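Gridded work surface

A gridded work surface is a table, bench or floor area marked off into rectangular cells so that positions on it can be named, repeated and checked. The lines may be printed, painted, scored or laid down in tape. Gridded surfaces are used in pattern cutting, archaeology labs, parts sorting, still photography and many kinds of bench testing. The simplest form, a sheet of kraft paper divided with colored tape, is often called a paper-and-tape grid.

Materials

Kraft paper is the usual covering for a temporary grid. It is sold on wide rolls, lies fairly flat, and has a dull surface that gives little glare under overhead lights. Its brown color contrasts well with most marking tapes. White butcher paper is also used, but shows dirt sooner.

Blue is a common tape color. Painter's tape is preferred on bare tabletops because it peels off cleanly, while on paper almost any tape will do if the paper is to be thrown away with it. Strip width matters more than brand. A wide strip is easy to see from a distance but leaves doubt about where one cell stops and the next starts, so many shops measure to the center of the tape and others to its left edge. Either works if everyone follows the same rule.
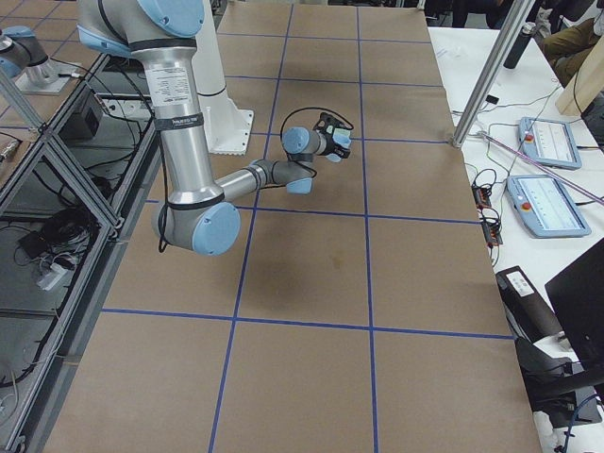
Cells do not have to be square. Rectangles are common where the table is longer than it is wide and the user wants the same number of divisions each way. In the layout described by Tomomi Okabe in a workshop handbook published by Hillolico, cell size is set by the largest item to be placed, plus a margin of 30 millimeters on every side. Small items then look lost in their cells, but no cell ever has to be shared.

Laying out

The paper is rolled out and pulled tight, then fastened along the far edge first. The long lines are laid before the cross lines. Okabe advises marking both ends of each line with a pencil tick and stretching the tape between the ticks in one pull; tape pressed down a little at a time tends to wander. Cross lines are checked with a framing square against the first long line, never against the table edge, which may not be straight.

Fixed equipment on the table, such as posts, clamps and pedestals, is normally left in place and the paper cut to fit. A slit from the nearest edge to the foot of the post is enough, closed afterward with tape.

Labeling

Cells are usually named by letter and number, with letters running across and numbers running away from the user. Some users write the names on the paper and others keep them on a separate chart. The Takagi system, found mostly in garment workrooms, numbers the cells in one continuous run, starting at the near left corner.
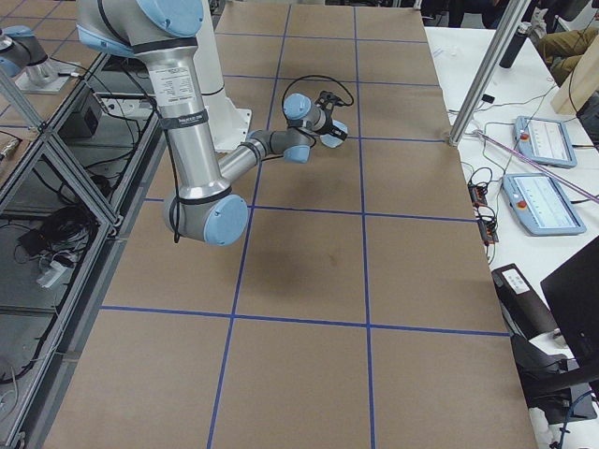
Viewing angle affects how a grid is read. Seen from a low position at one end, the long lines seem to draw together and the far cells look smaller than the near ones, even when all are cut to the same size. For this reason distances are taken with a tape measure or by counting cells – judging by eye is reliable only from directly overhead.

Wear and replacement

Paper grids crease and stain with use. Light creases do no harm, but a raised fold can tip a small object or shift it out of position. Stained cells are often left alone until the whole sheet is changed. Tape lifts first at the crossings, where one strip lies over another.

Ready-made alternatives include printed vinyl mats, among them the Teritz mat, which measures 1179 by 627 millimeters. Mats last longer than paper and need no layout work, but the cell size cannot be changed.

See also

Cutting mat
Kraft paper
Pegboard
Shadow board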